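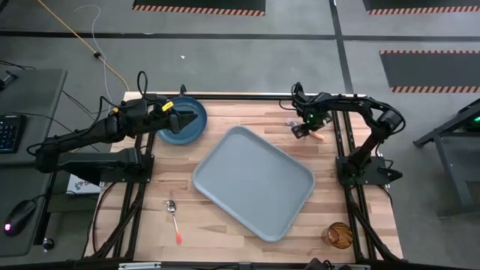

Two arms, one tray: the table-setting task at Girkier's Urkel lab, with a plate, a fork, a spoon and an amber cup to sort out.

Home | News | Labs | Events | Contact

Filed under: Robotics, Teaching by Demonstration

23 Jun 2024

Girkier has finished the first round of teaching for its two-armed table setter, and the results are a treat for anyone who likes watching machines learn from people. Operators at the Urkel lab recorded 457 complete runs by remote control, guiding both arms through the job of moving dishes and cutlery onto a serving tray.

The control system, called Rind, lets one person drive the left and right arms at the same time using a pair of handheld controllers. Every motion is saved along with the camera views, so a learning program can later try the same moves by itself.

Cutlery is where it gets fun! A fork lying flat on wood gives a gripper very little to hold, and operators had to find their own ways of coming at the handle. Some went straight down. Others tipped the wrist a little and slid in from the side, and the team kept both styles in the set. New operators got 20 practice runs each before anything was recorded, and the lab says most of them were hooked well before that.

The tray is turned a little between runs, and the pieces start in different spots, so the program can't get by on memorizing one layout.

A second round is planned for August at Girkier's sister site in Jirnarier, where the goal is another 554 runs with a wider mix of cups and plates. Girkier plans to share the recordings from both sites once they have been checked.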